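Handles, handbooks and a long afternoon at the open day

The queue for tea was longer than the queue for the robots when I got to Skonda, a little after one. By two it had swapped round. The firm opens its workshop to the public once a year, in February, and most people come straight from lunch.

Skonda occupies the back half of a former carpet warehouse on the edge of Skasimville, behind the bus depot. The front half belongs to a tile merchant, and visitors have to walk past the grout to get in. There is a small sign on the door and a larger one, hand-lettered for the day, asking people to leave pushchairs by the radiator.

The company makes nothing you could buy in a shop. It teaches robot arms to handle ordinary things: towels, packets, cutlery, post, books. Its customers are other firms that want a machine to do a dull job in a stockroom or a sorting office. The largest at the moment is Moreira, which runs document stores and needs to move a great deal of paper that was never meant to be moved by machine.

Paper was the theme of the day. I had expected something grander, and so had the boy in front of me, who asked whether any of them could fight. He was told no, and was offered a turn at folding a tea towel.

The tour

Visitors go round in groups of a dozen or so. The first stop is a row of benches where two arms are bolted down behind a clear screen. They were working on a stack of envelopes when I saw them, lifting each one from a tray and setting it down in another. It was slow. A woman near me said she could do it faster, and the guide agreed that she could.

The guide's talk was good because it dealt mostly with what goes wrong. Envelopes stick together. Glossy leaflets slide. A thin pamphlet lies so flat on the bench that there is nothing to get hold of, and a person deals with this by using a fingernail, or by dragging the thing to the edge of the table, or by licking a finger. Robots have none of these habits unless somebody gives them some.

The arms dropped two envelopes while we watched. One went on the floor and stayed there. The other was picked up again at the second try, and got a small round of applause.

The second stop is a set of shelves holding the objects that have been used for practice. There are 542 of them on the current list, each with a paper label and a number. I saw oven gloves, a bag of clothes pegs, a bicycle bell, several sizes of jam jar and a very worn stuffed rabbit. A lot of it comes from charity shops. The printed matter takes up two whole shelves and includes manuals, exercise books, catalogues and magazines in several languages. The guide said the language makes no difference to the handling, but the covers do. A shiny cover and a rough one behave quite differently under a rubber pad, and a plain one can be hard for a camera to judge.

How the teaching is done

The third stop was the one I had come for. Most of the teaching at Skonda starts without a robot arm at all. A person holds a gripper in each hand, the same sort of gripper an arm would carry, and does the job with those in place of fingers. Each has a camera fixed to it which records what the gripper sees as it works. The recordings are sorted, the bad ones are thrown out, and what is left is used to train the software that drives the arms.

The system has the name Drirko, which the staff pronounce with a long first vowel and the visitors pronounced every other way. It has been running for two years. In that time the firm has recorded a little over 2000 hours of people picking things up and putting them down.

It is paid work, done in short shifts. The people who do it sit or stand at plain tables and go through a card of tasks. Open the booklet. Close the booklet. Turn it round. Move it to the left. Put it on the pile. Each task is repeated until the card says stop, with the object put down in a slightly different place each time. A normal shift gets through 100 recordings, and a good many of those will later be discarded because a hand shook, or a sleeve got in the way, or the object slid off where the camera couldn't follow it.

I asked whether it was boring. The answer was that it was like shelling peas. Several of the staff listen to the radio while they do it, and there is some argument about the station.

Having a go

Visitors were allowed to try, which explained the queue. The grippers are heavier than they look. You squeeze a trigger and two black fingers close together, each with a flat pad at the end, and that is all they do. There is no thumb to speak of and no feeling comes back through the handle, so you watch the pads very closely and hold your breath.

I was given a paperback to lift from the table. I pushed it about a foot before I got one pad under the cover, and then I opened it by mistake. The second attempt was better. By the fifth I had worked out that one hand should hold the far side still while the other went for the spine, and I was pleased with myself until a girl of perhaps nine took over and did it first time.

She then did the pegs, the bell and the tea towel. Her father had some trouble with the pegs.

What surprised me was how much of the job is in the approach. The closing of the fingers takes no time at all. Getting them lined up takes several seconds, and you find yourself tilting your wrist, backing off and coming in again lower. All that fuss is what the firm wants. An arm that has only been shown perfect lifts does badly when it meets a book at an awkward angle, so the staff are asked to start from awkward angles on purpose and to keep recording while they sort themselves out.

Thick booklets are considered easy, because there is a good edge to press on. Single sheets are the worst. Between the two comes a large family of things such as menus, bank statements and parish newsletters, and it's this family that Moreira is paying for. Its stores hold boxes of the stuff, packed by hand over decades by people in a hurry, and at present it all comes out again by hand as well.

Near the end of the afternoon the demonstrators went back to their own cards and those of us still hanging about were allowed to stand behind and watch. After an hour of seeing members of the public chase paperbacks across a table, the difference was plain. They move slowly and don't stop. The two grippers work close together without knocking.

A booklet with a yellow cover and Chinese print was on the table, closed, with one gripper's fingers open on either side of its page edges and the second gripper over at the far side. The pads on the nearer pair have gone fuzzy with use. 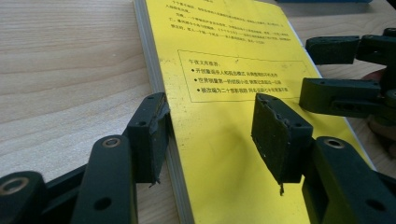
What it can do so far

The last stop was an arm working from the recordings, with no one holding anything. It had a box of mixed printed matter on one side and an empty box on the other, and it was emptying the first into the second.

It managed well with the exercise books. It had a bad few minutes with a seed catalogue, which flopped open each time it was lifted and had to be let go. A folded map beat it completely and was taken away by a member of staff. I stayed for the whole box, which took nearly twenty minutes, and I would say that a bored teenager could have done it in two.

The firm doesn't pretend otherwise. A board on the wall gave the results of its most recent full test, in which the arm made 382 clean lifts before the session was stopped for the evening. It didn't say how many it had missed, and when I asked I was told the figure was being checked. I would have liked to see it.

There were other questions from the floor at the end. A man who had worked at the bus depot wanted to know what would happen to the people who now empty the boxes. The reply was that Moreira has trouble filling those jobs and that the arms would be used at night. He didn't look satisfied, and I don't think the answer was a full one, though it was given politely. Someone else asked about fires. A third person asked if the grippers could be bought for picking up litter, and was told that cheaper things were available.

Before you go

The open day is free and there is no need to book, but the hands-on tables get busy after two and the groups are smaller before lunch. The floor is level throughout and there is a toilet beside the shelves of practice objects. Parking is shared with the tile merchant, who is patient about it up to a point. The bus stops at the end of the road.

The tea is from an urn and the flapjacks are made by the staff. Children can try the grippers if an adult stands with them. The handles are made for adult hands, and small ones will need both to work the trigger.

I went back to the tea towel before I left. Folding it in half took me four goes, and the corners weren't close.

Shared 86 times
14 comments

Related features
Inside the sorting office that never closes
A morning with the piano movers
Why your parcel goes the long way round
The last bookbinder in Skasimville
Open workshops to visit this spring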